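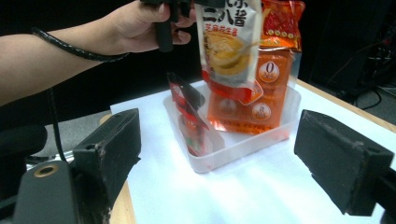
Nicanor Arellano wrote:

> Does anybody sort their sauce pouches and dry packets
> by anything sensible? I have a kitchen drawer where
> they all lie flat on top of one another and I buy
> doubles every time I go to the store. On Tuesday I
> opened a second bag of sesame paste with the first
> one still half full underneath. The drawer is 10
> inches deep, so height is not a problem. I was
> looking at the Bouzid dividers but they want 99
> dollars for the set, and I would have to cut them
> to fit.
>
> Also, what do you do with the little packets? They
> slide under everything.
>
> Nicanor

Nicanor,

I would not buy dividers. Dividers are good for spoons, and a drawer of pouches changes every week. What works for us is clear plastic trays with straight sides, the kind sold for refrigerators. We stand the packages up in them, fronts facing the same way, and lift the whole tray out when we cook.

Some notes from doing it this way for 19 months or so of weekly shopping:

Stand-up pouches go in first. The bottom folds out flat when the bag is full and they hold themselves up. Once a pouch is half empty it wants to fold over at the top, so put it between two full ones or against the wall of the tray. If it has a zipper, press the air out before you close it.

Tall bags go behind the short ones. I know that sounds obvious, but I had ours the other way for a long time and could never see what was in front of me -- I was always pulling out the noodles to get at the sauce.

Small packets are the hard part, as you say. Ours lean in a front corner of the tray, on end. If there are more than three or four of the same thing I put a rubber band on them. Loose ones fall flat and then you are back where you started. A friend on the Sillville list uses a drinking glass inside the tray for hers. I tried it and the glass took up too much room.

Leave space. A tray that is packed tight is as bad as the drawer, because you have to pull hard on one thing and the rest come up with it. I stop when I can still get two fingers between the last package and the wall.

Labels: I don't label the trays. You can see through them. What I do label is the pouches I can't read. My wife buys most of the sauces at the Chinese grocery in Vavardale and I only know a few of the characters, so she writes the English name and the month it was opened on a strip of masking tape across the back. Write it before you put the tape on. Marker does not take well on a glossy bag once there is any oil on it.

Opened sesame paste and bean paste: check the package, but ours go in the refrigerator and the tray goes in with them. Keep that as a separate tray from the dry things. If you mix them you end up with soup powder in the cold, and it cakes.

Washing: put a sheet of plain paper on the table, set the tray on it, and empty it there. Crumbs and chili powder come out of the corners and you can fold up the paper and throw it away. Warm water and dish soap for the tray. I don't put ours in the dishwasher after one of them warped.

On size, measure the inside of the drawer at the bottom and not at the top. Ours is narrower at the bottom by the thickness of the runners, and I had to return the first ones. The trays I have now are from Prorkari. They were cheap and have held up except for the one in the dishwasher. I don't know if they still make that depth.

As for buying doubles, the trays helped but did not cure it. Before I go to the store I take a look down into each tray and write down what is missing. It takes a minute. My record before that was four bags of the same chili flakes, 200 grams each, and we are still eating them.

If you send me the width and length of the drawer I can tell you whether two of mine would fit side by side. I have one spare you could try first.

Walt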